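# Taming the cables on your desk

I put this off for three years, on the grounds that the back of a desk is nobody's business but mine. Then I moved my chair and took the router with it. The job fills a wet Sunday afternoon and costs less than a new router.

You'll need:

- a roll of hook-and-loop tape, 20 mm wide
- masking tape and a pen
- a screw-in tray for the underside of the desk (mine is a Holtell, a sort of wire gutter)
- a torch

## 1. Label before you pull

Wrap a flag of masking tape round both ends of every cable and write on it what the cable does. "Printer" is good. "Black one" is less good, as I can report. Do this while everything is still plugged in.

## 2. Take it all out

Save your work, shut down, switch off at the wall and unplug the lot. Lay the cables on the floor. Any that belong to something you gave to your cousin can go in the recycling. You will keep two of them anyway.

## 3. Fix the power strip first

Screw the tray to the underside, towards the back, and check the length of the screws against the thickness of the desktop. Réka Nyitrai, who lent me the drill, has a desk with four small points coming up through it, so she is firm on this. The power strip goes in the tray with its switch facing you.

## 4. Leave some slack

Anything that stays put can be run tight along the back edge. Anything you pick up needs a loop big enough to reach the far corner of where you use it, plus a hand's width. Tie it at the desk end only.

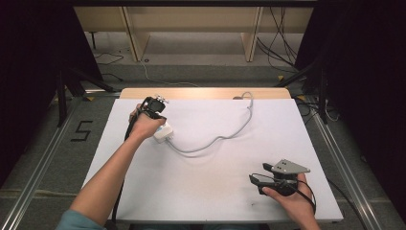

*Hand-held kit on a white board, with the grey cable left in a long loop.*

## 5. Tie loosely, then test

Wrap the tape so that a finger still fits under it. Cable ties look smarter – right up to the day you swap the monitor and have to go at them with kitchen scissors.

Plug in one thing at a time, then pull the desk forward a few inches. If something goes taut, give it more slack and try again. Peel off the flags if they bother you. Mine are still on, including "Black one".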